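Home > Household > Paperwork > Tips

Keeping court papers in order at home

Any household with an open case, whether a bail hearing, a small claim or an appeal, ends up with more paper than a kitchen drawer holds. The method below is for storage only. Questions about the content of a filing go to your lawyer or the clerk.

Use one binder per case number. Write the number on the spine and again inside the cover. Date every sheet in pencil on the back, top right, with the day it reached you. The date printed on the front is often earlier, and deadlines may run from either one.

Sort into 5 sections: charges or claims, orders, motions, letters, receipts. File newest on top. Bail and bond papers go under orders, with the payment slip in a sleeve behind them. Do not punch holes in anything with a raised seal. 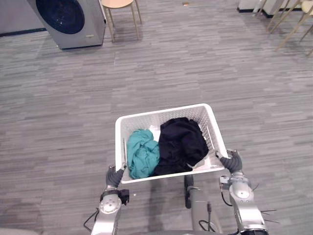 Staples rust in a damp room. Replace them with plastic clips before long storage, and keep the binder off basement floors and away from outside walls. A closet shelf held at 60 degrees or a little above is suitable. Thermal receipts fade, so photocopy them in the first week and file the copy with the original.

Written rulings are long. The one in my brother's appeal came to 448 pages with attachments, and the part that mattered to us was on page 77. Put a tab on the page that states the order and another on any dissent.

Colleen Kennedy wrote in October to recommend a second copy of the conditions of release, kept by the front door. Use a plain sleeve. Replace the copy whenever the court changes a condition, and shred the old one the same day.

Next > Labels and spines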